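4.2 Sorting task in the student course

The task was prepared for the robotics course in Mendville, where 14 students worked in small teams under Hermine Aebischer. The robot must take one object from the basket and put it into one of three boxes. The teams wrote their rules for grasping in Dostia, a simple script language made for the course.
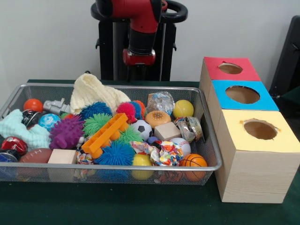
Crowding was the main difficulty for all teams. In the first weeks of October the students tested with single objects, and their rules did not transfer well to a full basket. Soft spiky balls lie directly against hard things like a baseball or a wooden cube, so one closing force is not suitable for all. The team Fesetar therefore chose the force by object class – this needed 47 more lines of script.

The position of the fingers before descent was decided by each team separately.
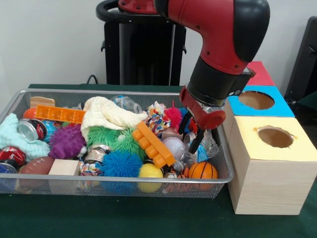 Figure 3. Gripper above the right part of the basket, near a baseball and clear plastic items.

Transparent objects remained difficult, and we discuss them in Section 5.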